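Lashari Residents' Association
Minutes of the Regular Meeting, 13 November 2024

The meeting was called to order by the chair, Tariq Chaudhry. A quorum was present, with 13 members in attendance and 2 represented by proxy. The minutes of the October meeting were approved as circulated.

Guest House Linens

Members reviewed the supply of towels and bedding for the two guest rooms at Clastivside House. The chair noted that gray terry-cloth towels show less wear after laundering and asked that replacements be bought in the same color. Agreed.
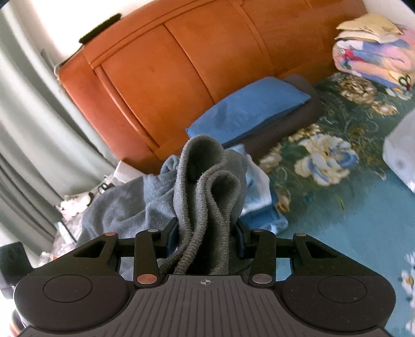 Parking

The board received a letter from the owners of Unit 102 concerning vehicles left overnight in the visitor spaces on Nandar Lane. Under the current rules, a visitor may park for up to two nights without a permit. Several members felt the limit was reasonable but poorly posted. A motion to install a second sign at the lane entrance was made, seconded and carried — two members abstained. A proposal to charge for permits was withdrawn after discussion.

Water Heater, Unit 204

Zondska Plumbing inspected the water heater and recommended a new relief valve. The quote was accepted. Work will be scheduled with the tenant, and the hallway closet must be cleared beforehand.

Guest Room Bookings

Requests for the holiday period have exceeded the nights available. Members agreed that each household may hold one booking at a time until the calendar is settled. Beds are to be stripped by departing guests, and keys returned to the office before noon.
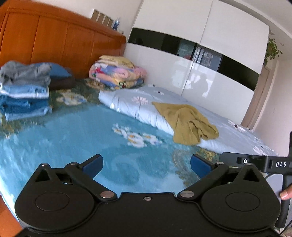

Other Business

A member asked whether the side gate could remain unlocked during daylight hours. The chair will obtain the insurer's view and report back. The request to repaint the mail room was tabled.

There being no further business, the meeting was adjourned.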